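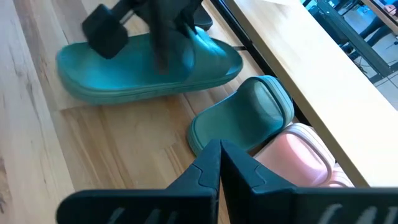
**Figure 2.** Teal slide sandal on a wood-grain surface, held at the strap.

## 3. Keeping the tanks going

I should say up front that I'm a fishkeeper first and a writer of papers a distant second, so this section reads more like a tank diary than a methods section. I ran two planted aquariums side by side in my back room, both 20 gallons, both with the same inert gravel and the same cheap sponge filter. The question was a small one: does it matter how you feed a new tank during a fishless cycle, if you're going to end up with the same amount of ammonia either way?

I called the tanks Rikum and Ogura, because "Tank A" and "Tank B" got mixed up in my notebook the very first evening (and I'd already written on the glass by then). Rikum got its whole dose of ammonium chloride in one go, then nothing until the reading came back to zero. Ogura got the same total split into small daily doses. I used the Brullevura drop kit for ammonia and nitrite, and Zinar strips for pH and hardness when I just wanted a quick look.

### 3.1 Setup and water

Both tanks were filled from the same tap on the same afternoon, July 18, 2024, and dechlorinated before anything else went in. My tap water is on the hard side, which helps here, as the bacteria use up carbonate as they work and soft water can run out of it. I set both heaters to the same number and checked them with one glass thermometer that I moved back and forth, so that if the thermometer was off, it was at least off by the same amount for both!

I didn't seed either tank with old filter sponge. That would've been faster, and it's what I'd tell a friend to do, but I didn't trust myself to cut two equal pieces. The plants were stem cuttings from one bunch, split by weight on a kitchen scale and rinsed well. Plants do eat ammonia, and I know a stricter person would've left them out. I wanted tanks like the ones people keep at home.

### 3.2 Testing

I tested every evening before dosing, for 30 days. The color cards are the weak point of the whole thing. Telling one pale green from the next pale green under a warm kitchen bulb is pretty much guesswork, so after the first few evenings I moved all the readings to the window and, when it got too dark, to a daylight lamp. Readings taken before the move are marked in the notebook, and I left them out of the comparison.

When a color fell between two blocks on the card I wrote down the lower one. I'm sure that drags my numbers down a bit, but it does it for both tanks. I also shook the second nitrate bottle much longer than the leaflet asks, having been burned by that one before.

### 3.3 What I saw

Ammonia dropped first in Ogura, the daily-dose tank. By day 10 it was clearing its small dose overnight, while Rikum was still sitting on most of its big one. I got a little excited at that point and wrote "done!!" in the margin, which was premature. Nitrite then climbed in Ogura and stayed up, and I watched the same purple come out of the tube evening after evening.

Rikum was slower off the mark and then moved quickly. Its nitrite rose later, and when it fell it fell over just a couple of evenings. Both tanks were reading zero for ammonia and nitrite by the end of the run, and I can't honestly pick a winner from one pair of tanks.

The pH slid in both, a bit more in Rikum, and I did one partial water change in each on the same day to bring it back. I also had a brown diatom film on the glass in both, heavier on the window side, and some melting on the lower leaves of the stems.

### 3.4 Things I'd change

I'd use more tanks, for a start. I'd also keep the window out of it entirely, as Ogura sat closer to the light and probably ran a touch warmer on sunny afternoons. A second run is planned for October, with the tanks swapped left to right and the plants left out of both.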